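Dindov Mug Chore, Pre-Run Safety Checklist
Filled in by Jayanthi Chowdary, May 12, 2020
Checked over by Satish Pisharody

Okay, same sheet as always, with my comments under each line. The chore is "pick up one mug and put it back on its feet", and I'm going through the simulation side before we sign off on trying it with a real arm in the Arancibia kitchen. My kid can do this chore half asleep, so let's see how the machine stacks up! 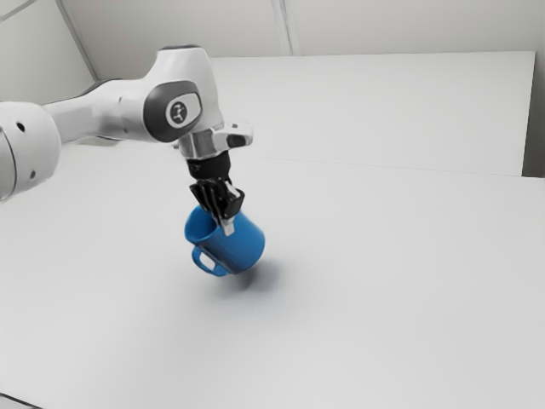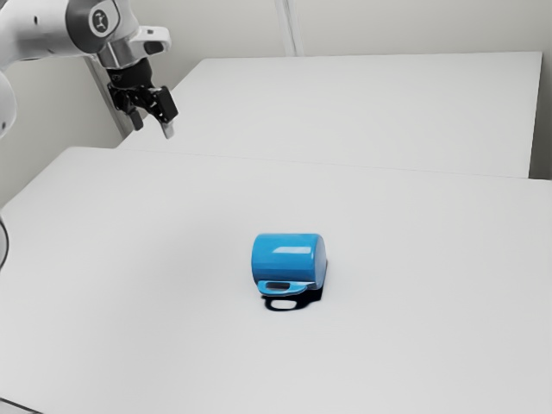
Simulated cell, blue mug. First view: mug held by the rim, clear of the table. Second view: mug on its side, gripper open.

1. Table clear of everything except the item being handled
OK. Just the mug. I'd love to see this done on my own counter at home, where the mug would be sharing space with mail, a banana and somebody's keys, but that's a comment for Ileana and not a reason to fail the line.

2. Gripper open and well above the item before the approach
OK. Plenty of room between the fingers and the mug in the second view.

3. Grip point agreed and written down
OK, with a comment. We agreed on the rim, one finger inside the mug. Mechanically I get it, the rim is thin and easy to close on. As a person who drinks coffee I'm less thrilled – I don't want a shop-floor finger inside my cup. Satish says put a food-safe cover on the fingertips, and I've added that to the open items. Yamuna would still like to try the handle. So would I, but the handle can end up pointing anywhere when a mug tips over.

4. Grip force limit set for breakable items
NOT OK. The limit on file is the one Proltilen gave us for their metal cups. Needs its own number for ceramic before anything real gets squeezed.

5. Lift height limit set
OK. Limit is 6 inches for this chore. Please don't raise it just to make the demo look better (Njål, I'm looking at you).

6. Item hangs level when lifted
Comment only. There's a slight tilt on the mug in the first view. Fine for an empty one. For a mug with an inch of cold tea in the bottom, which is every mug in our break room, I'd call it a mopping job. Empty mugs only until we've talked about it.

7. Stop button within reach of the operator
N/A for simulation. For the real cell I want 2 of them, one on each side, and I want to press both myself.

8. Cables clear of the arm's path
OK in the simulation file. Redo this one by hand on the real cell, moving the arm slowly through the whole path while somebody watches the cable. A simulated cable never snagged anybody's sleeve.

9. Time limit set, arm stops if the chore runs over
OK. 60 seconds. That's generous for one mug, and yes, I know how it sounds to give a robot a full minute for something I do on my way past the sink. I still think it's the right number for now.

10. People kept out of reach during the run
N/A for simulation. Rarnedura is lending us the floor mats that stop the arm when you step on them. Not delivered yet.

Open items
– Force limit for ceramic (Yamuna)
– Food-safe fingertip covers (Satish)
– Floor mats from Rarnedura (me, I'll call again)

Can it do the chore yet?
People keep asking, so I'm putting my answer on the sheet. One clean, empty mug on a bare table is a chore I'm happy to keep testing. A sink full of dishes, no way, and I wouldn't sign for it. I'd want three different mugs, a wet one included, before I let anybody from Arancibia stand there and watch.

Result: simulation may continue. Real arm on hold until line 4 is fixed and lines 7, 8 and 10 have been done in person.

J. Chowdary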